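# Purnadgate Steamed Eggs
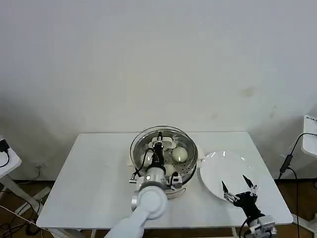

*Eggs on the steamer tray, plate to the right of the pot.*

Part of the Purnadgate kitchen notes. This folder covers steaming eggs in the shell and getting them onto a plate. Frying and poaching are in the Stoltton folder.

## What's in the folder

- `entries.csv` — 225 entries, one line per batch
- `labels.md` — what each column means
- `pictures/` — table and pot pictures, 52 in all

Entries are split by kitchen. Drenero has the larger share. Hegyi has 26, and seven of those have no plate recorded.

## Setup

1. Stand the pot on a flat table with the plate next to it, close enough that an egg doesn't have to travel far.
2. Put water in the bottom. The level stays below the tray.
3. Set the perforated tray in and check that it doesn't rock.
4. Eggs go in the holder or straight on the tray. Both are fine, but write down which.

## Columns

| Column | Meaning |
|---|---|
| `kitchen` | Drenero or Hegyi |
| `eggs` | number in the pot at the start |
| `holder` | yes, no, or mixed |
| `minutes` | time with the lid on |
| `cracked` | number with a visible crack on the plate |
| `notes` | free text, often blank |

`mixed` means some eggs were in the holder and some were loose on the tray. Older entries use `both` for the same thing — I haven't merged them yet.

## Known problems

- Egg size was never recorded, so don't compare minutes between kitchens too closely.
- `cracked` only covers the shell. A leak that sealed itself in the steam may be missed.
- Hegyi entries before February have the time rounded to the nearest minute.

## To do

- Fill in the missing plates for Hegyi
- Change `both` to `mixed`
- Add a column for shell color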